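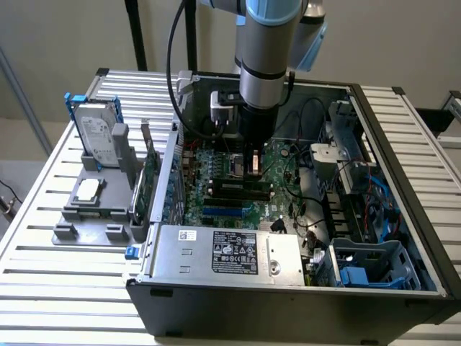

Tillstead Robot Assembly Class

Search this encyclopedia Go Advanced search

By Tarcísio Bragança, February 4, 2025

The Tillstead Robot Assembly Class (often just "the Tillstead class", in older pages "the PC class") is a one-term practical course in robot handling, taught at Tillstead College. Students program a robot arm to take parts out of a desktop computer and put parts back in. Open to second years and, when there's room, to evening students. Not to be confused with the Tillstead Robotics Club, which builds wheeled machines and meets in a different building.

Background

Set up by Chiyo Imai, who had taught electronics repair at the college and wanted a robot course using things students already knew by sight. Earlier automation teaching at Tillstead was pegs and blocks. Imai's course notes call pegs "fine for a fortnight". First intake was 20 students, and it has stayed at that size, mostly down to bench time.

The desktop computer was picked for cheapness and for its range of fits. A memory module needs a firm straight push. A processor needs almost no force at all. Expansion cards are somewhere in between and catch on their brackets. Drives slide. One case, four quite different jobs.

Equipment

Work is done on a slatted aluminium bench with the tower lying on its side, panel off, arm coming in from overhead. Gripper is a two-finger parallel type with a small camera module on it. Loose parts go in a grey plastic fixture to the left of the case: hard drive upright in its caddy, expansion card on edge, processor flat on the tray. The fixture matters more than visitors expect, as the arm has to find each part in the same place every run.

The fixture design is known in the class as the Halari tray, after the student team that drew up the first one. Several versions exist. The current one has a tall post beside the drive slot, the earlier ones didn't and are no longer used for assessed runs.

Course structure

Weeks one to three are safety, jogging the arm by hand and finding positions. No parts in the case yet. Then the stages, in order:

Stage 1, drive and caddy. Pick from tray, lift clear, return.
Stage 2, expansion card.
Stage 3, memory.
Stage 4, processor. Pick and place only, lever is done by hand.

Stages can be retaken but not skipped. A few students each year get stuck on stage 3 and do stage 4 late, in January, in the open lab sessions. Staff permision needed for that.

Memory stage

Generally held to be the hardest. The module is narrow, the slots sit close together, and a module gripped slightly off level will seat at one end and not the other. Most teams begin by going too fast. Approach speed is now capped in the lab settings, which was resisted at first, then copied by the club.

Students log every attempt, good or bad, with the gripper height and the outcome. One team's log for this stage ran to 400 attempts before they were happy with it. 200 is more usual.

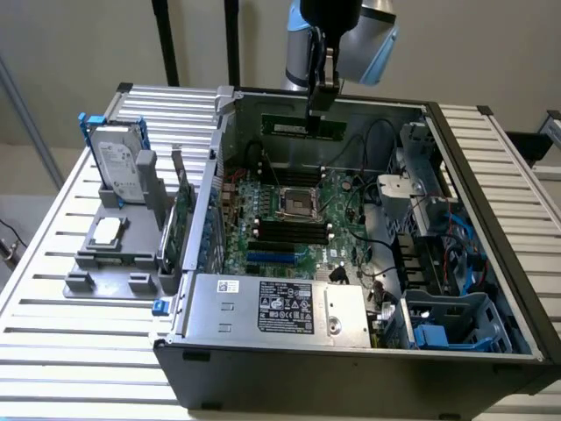 Gripper over a memory module at the back edge of the case. The processor socket is empty, the processor is on the tray at left.

Assessment

A written log, a short talk, and a demonstration run. The run has 37 marks, odd figure, left over from an earlier scheme where some items were dropped and the total never tidied up. Marks are lost for touching the case wall, dropping a part, or stopping the arm by hand without calling it first. Calling it first costs nothing. Speed isn't marked.

Bent socket pins end the run. Boards damaged this way go to the repair bench and are used for practise in the first weeks of the next intake.

Prado Cup

Informal end-of-term contest, not part of the grade. Named after the Prado building where the lab is housed. Teams run all four stages back to back on a case they haven't worked on before. Won in its first year by the Halari team. No cup as such, the winners sign a dead motherboard kept on the lab wall.

Software

Teams write their routines in Daton, a small in-house scripting layer over the arm's own controller. Written by former students of the class and kept going by whoever is teaching. Documentation is patchy. Commands for move, grip, release, wait, and a "nudge" command for tiny sideways corrections, added for the memory stage and now used for nearly everything. Imai has asked for nudge to be limited to three uses per run. Not yet brought in.

See also

Tillstead Robotics Club
Tillstead College, Prado building
Daton (scripting layer)
Parallel gripper

Last updated: this term. Section on Software needs expanding, older fixture versions need dates.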